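Workshop notes, Lirkdale sorting bench. Last change: December

## When the gripper holds the cloth and does not let go

These tips are for everyone who works with the small arm on the soft goods bench. I wrote them after we lost most of an afternoon to one hat. The arm closed on the fabric, the program stopped with a fault, and the fingers stayed shut. Then a person pulled on the hat by hand, and this made two new problems: a torn seam and a finger plate that was bent a little to the side.

So please read this one time before your shift, also if you know the machine well.

### First, stop it the right way

- Press the red stop on the bench, not only the pause on the screen. Pause keeps the motors strong and the arm can move again when somebody clears the message.
- Wait until the lamp on the controller is yellow.
- Say loudly "hands in" before you reach. It feels silly the first time.
- Long sleeves and cords of a hood stay away from the fingers.

The force of the fingers does not go to zero when the arm stops. Our gripper has a spring inside, and it keeps the last position. I had a blue fingernail for two weeks because I did not believe this.

### Open the fingers, then take the cloth

Use the small hex key on the Rastogi controller shelf. The release screw is on the side of the gripper body. Turn it slowly to the left until you feel the fingers give, and support the cloth from below with your other hand. If the screw does not want to turn, do not use a longer tool. Call the person who is responsible for the bench and leave the stop pressed.

With a hat, look where it is held before you touch it. When the fingers take it by one narrow fold, all the pull goes to a small piece of fabric, and twill will keep a sharp crease there. The stitched brim is stiffer than the crown, so it likes to turn in the grip and lean over.
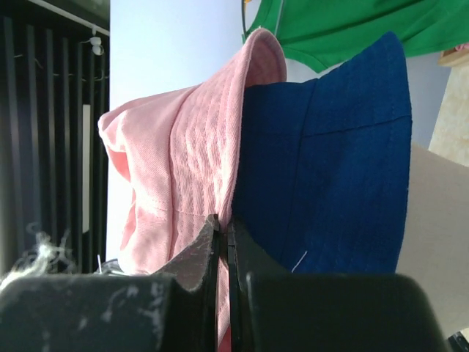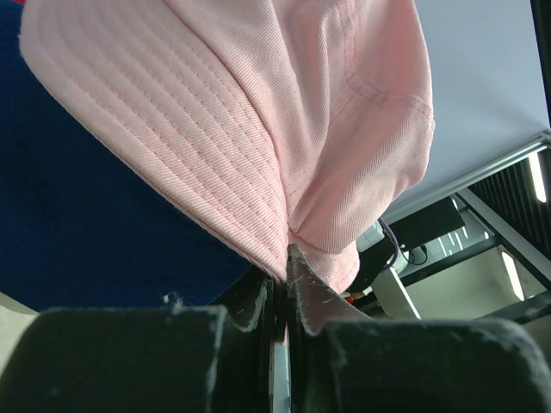
*The pink hat held by a small pinch of fabric, with dusty finger surfaces in both views.*

### Why it happened to us

We looked at the log the next morning. It had 153 picks before the fault. The warning for finger travel came the first time at pick 108, and we all clicked it away because the hats were still going in the bin. The message says only "travel deviation", and I agree this is not very clear. It means the fingers needed to close more than the program expected, or less.

In our case there were two causes together:

1. Lint on the fingers. Cotton makes a fine dust, and the dust makes the grip slippery. Then the program adds force by itself to compensate – and at the end it has no more force to add.
2. The grip point was too low. Somebody had taught it for the caps from Drudberg, and for a soft bucket hat it takes only a fold.

### Cleaning, every 68 picks

I know the manual gives a different number. It was written for plastic parts. For cotton we now stop after 68 and clean:

- Power off first, the lamp dark.
- Pull away lint tufts with flat tweezers. Do not blow with compressed air, it pushes the fibers into the joint.
- Wipe the finger surfaces with a cloth and a little Brilurent. Spray it on the cloth and never on the gripper.
- Let it dry for 2 minutes. Wet fingers leave marks on light colors.
- Feel the edges with a fingertip. If an edge is rough or frayed, change the finger covers as a pair. One new and one old cover do not close evenly.

Also cut loose threads on the hats before they go to the bench. A thread can wrap around the finger plate, and then the sensor thinks there is still a hat in the grip.

### Starting again

Turn the release screw back until it stops. Remove everything from the reach of the arm, pull out the red stop, and run the empty open-and-close test three times at slow speed. Listen – a dry clicking sound means the plate touches the other side. Only after this put one hat, and keep your hand near the stop during the first pick.

Write in the bench book what happened, even if it was small. Please do not write only "jam". Write the type of hat, the color of the lamp and the last message on the screen.

The spare finger covers are in the second drawer, under the thread box.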